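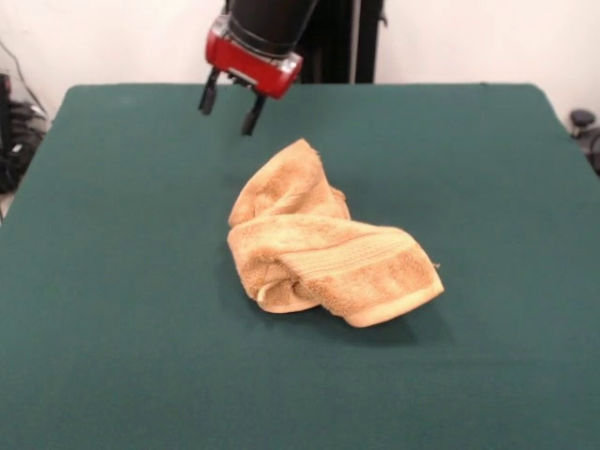
When should a small laundry start setting money aside for a folding robot? About a year before it wants one, and the first money should go to a trial on its own towels.

Features > Equipment > Planning the Buy

Print this page | E-mail this article

February 24, 2026

Noémie Morin has the budget sheet open before I get my coat off. She runs the back end of Penner, a linen service with gym accounts, two hotels, a string of hair salons. Towels, mostly. Towels all day. The line she wants me to look at is the one marked "arm, gripper, table" and it's the smallest of the big ones.

"Everybody comes in and asks about the arm," she says. "Ask me about the floor. Ask me about the wiring."

So, the wiring. A new circuit, a drop from the panel, an electrician who could only come at night. Then the floor, which had to be leveled where the stand goes. Then a wall moved back so a cart could get past. None of that was in the quote from Pivel, the integrator, and Morin doesn't blame them for it. They sell cells. The building is your problem.

Her advice to anyone starting a plan is to write down the job before writing down the machine. Penner's first draft said "fold towels." That got them three quotes you couldn't compare, because each seller had read it a different way. One assumed the towels came in flat. They don't. They come out of the dryer in a knot.

The second draft said pick one crumpled hand towel off a table, find an edge, spread it, fold it, stack it. Quotes went up. They also started to look alike.
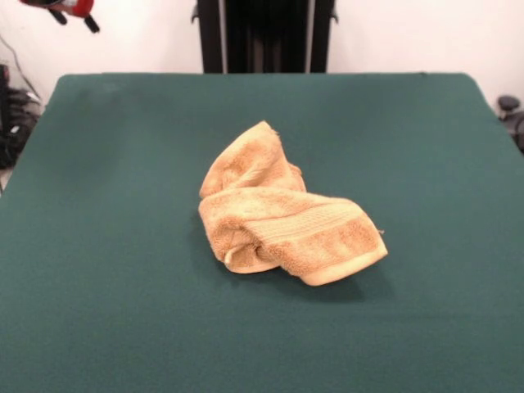
The towels themselves turned out to matter more than she'd planned for. Terry is soft and it hides its own corners, and a hem that's started to fray looks different to a vision system than a fresh one does. Pivel asked for 126 towels from the regular stock for testing, old ones included. Morin sent the nice ones first. Mistake, she says. The test numbers came back great and meant nothing, and they had to do it over with the worn stuff.

Phong Ông, who does the planning side at Pivel, tells buyers to put the trial in the budget as its own line. Not buried in "misc." If the trial goes badly you've spent that line and you walk away.

"People skip it to save money and then they own a robot," he says. I ask if that's a joke. Sort of.

Fingers are the other thing. Grippers wear, pads wear, and a spare set ought to be on the shelf the day the cell goes live. Penner ordered 10 pads and figures on going through them in the first year. The work surface gets replaced too, when it gets shiny or starts to pill. Cheap, but you have to order it, and someone has to remeber to.

Then there's labor, which owners tend to count as savings and leave it there. Onyekachi Olatunji does the books for Relanis, a laundry across the river that looked at the same setup and passed. His sheet had 286 hours for training and babysitting in the first year. He stands by it. At his volume the thing never paid back, so they bought a second small-piece folder and kept thier people on the feed end. 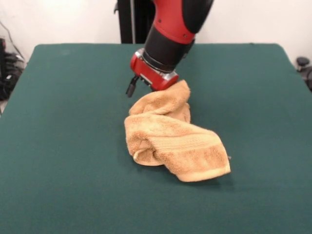
Lease or buy? Morin went with a five-year lease, service included, with a way out after the trial. It costs more than 5 percent extra over the term. She can live with that. Olatunji would have bought used, if he'd bought, and set the service money aside himself.

Both say to get the cycle time in writing, measured on your own goods, from pile to stack. Both say to ask who comes out when it stops on a Saturday and what that visit costs. Ask for the software fees too, year two and after. Morin found hers on the last page.

Penner's cell is due on the floor in May. The shelf for the spare pads is already up.

Get equipment features like this one in your inbox. Sign up for our free newsletter.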